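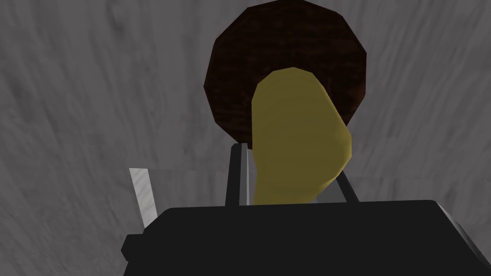

Minutes of the review meeting on the Sulleo simulation package, held at the Irnlow office on Sep 28, 2018. Present were Aliki Kokkinos (chair), Khoa Đinh, Liên Đàm and Cúc Bạch, who took these minutes. Tâm Vũ sent his apologies and also two pages of written remarks. The purpose was to decide if we continue with Sulleo after the trial licence, or go back to the offer from Titov. Khoa began with the grasping part. He said that the hand camera is useful for teaching, as the student can see both fingers and the yellow object between them, with the brown disc behind. Liên agreed, but she finds the shapes too simple. The edge of the disc has visible corners, and she asked if the same simple shape is also used for calculating contact. Khoa did not know. He will ask the supplier.

5 min read

1. Minutes of the April meeting

They were accepted with one correction. The budget line for training was written as 200 and should be 163.

2. The kitchen and corridor model

Aliki reminded us that our customers mostly work in small homes, so a narrow space is more important for us than a big hall. The package has a corridor with a counter on one side, a door, and a television at the far end. She thinks this is a fair test for a robot with two arms.
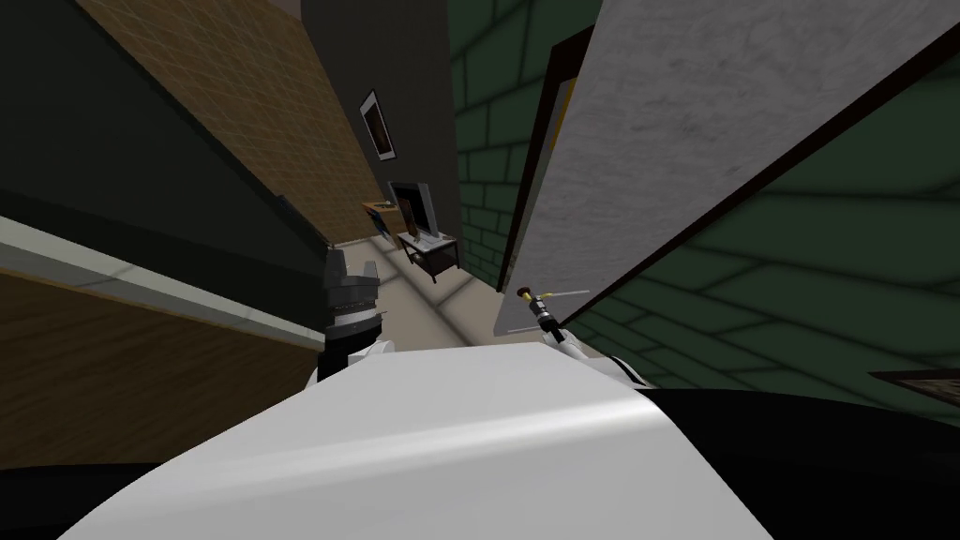 Liên asked if furniture can be moved by the user or only by the supplier. According to the manual, the user can do it, but the room file must be saved under a new name. Khoa tried this and lost one afternoon of work, so he recommends to make a copy first. Tâm's remarks say the same thing in stronger words.

The question of floor friction was left for the next meeting.

3. Camera views

There was a long discussion. Cúc said that new users become confused by the tilted view from the hand, and they cannot say what is wall and what is table. Khoa answered that a real hand camera gives the same difficulty, and the students should learn it early.

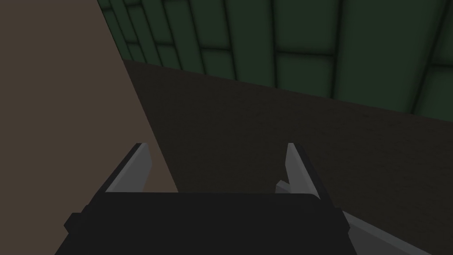

Aliki proposed that the training course starts with the fixed room camera and changes to the hand camera from lesson 11. Khoa would prefer an earlier lesson. It was agreed to try Aliki's proposal with the first group and to ask them afterwards.

Liên noted that the light is quite flat in the hand views. She would like to have a setting for stronger shadows. It is not clear from the price list if this belongs to the basic package or to the extra one.

4. Price and support

The supplier offers 22 seats for one year, with support by e-mail only. Titov offers telephone support, but fewer room models, and no kitchen at all.
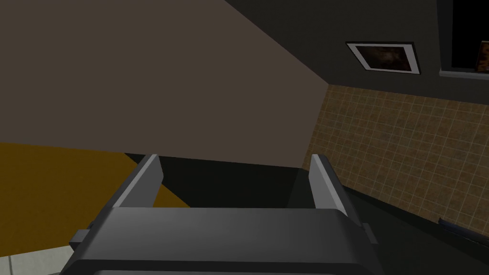 Cúc has asked both companies for a written answer about updates during the year. Only Titov has replied until now. Aliki said that she does not want to sign anything before we have both letters. Tâm wrote that the Khúc team in our second office should also be asked, because they would share the seats with us. All agreed.

5. Decisions

The trial of Sulleo continues until the licence ends. No order is placed yet.

Khoa will send the question about contact shapes, and will write a short instruction for saving the room files.
Liên will check the price list for the light settings.
Cúc will write again to the supplier and will contact the Khúc team.

6. Other business

The key for the training room is missing again. Who has it should please return it to Cúc.

The date of the next meeting will be sent by e-mail.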